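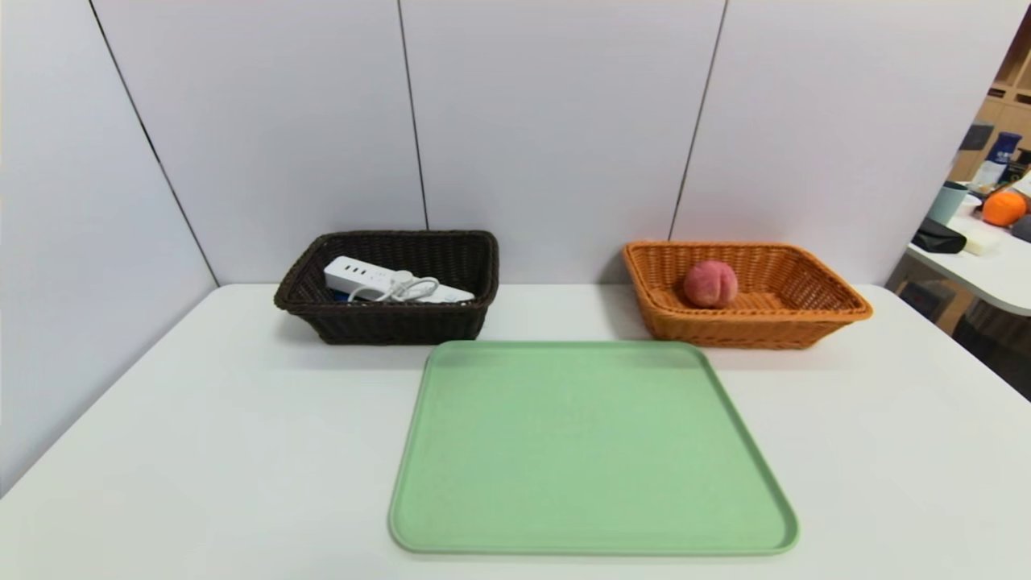 Two baskets, one tray
Debashish Gunawardena sorts small household goods by basket. "Fruit and cables never share," he says. The green tray is for whatever has yet to be sorted.

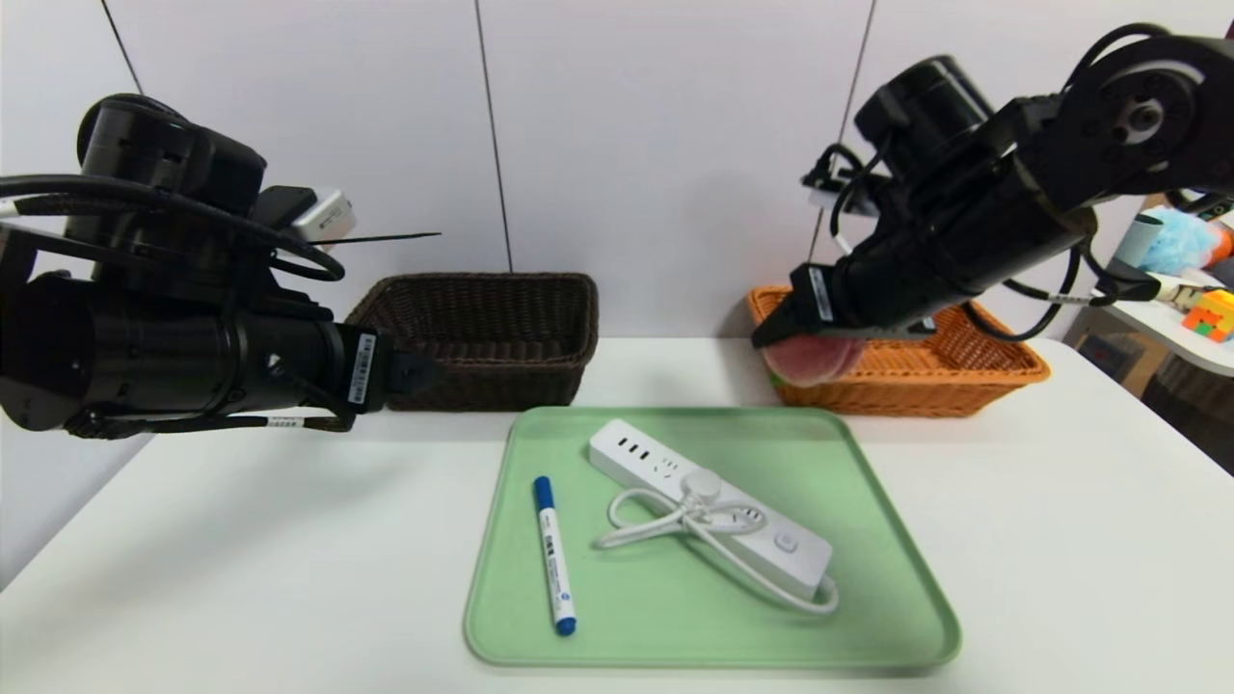 Weave and wear
He prefers a woven basket with a rolled rim – it lifts without a handle. Of 70 baskets he tried at Drokenside, he kept five.
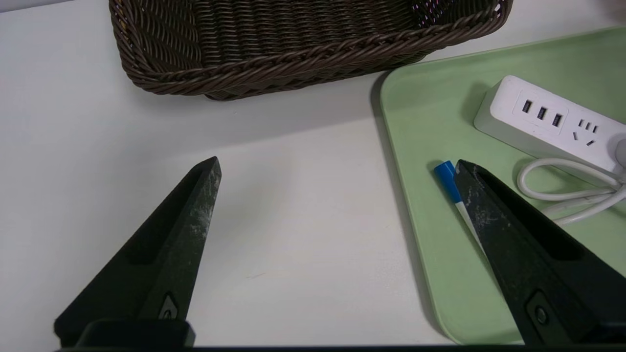
The brown ones go to cables, he says, and are brushed out every February.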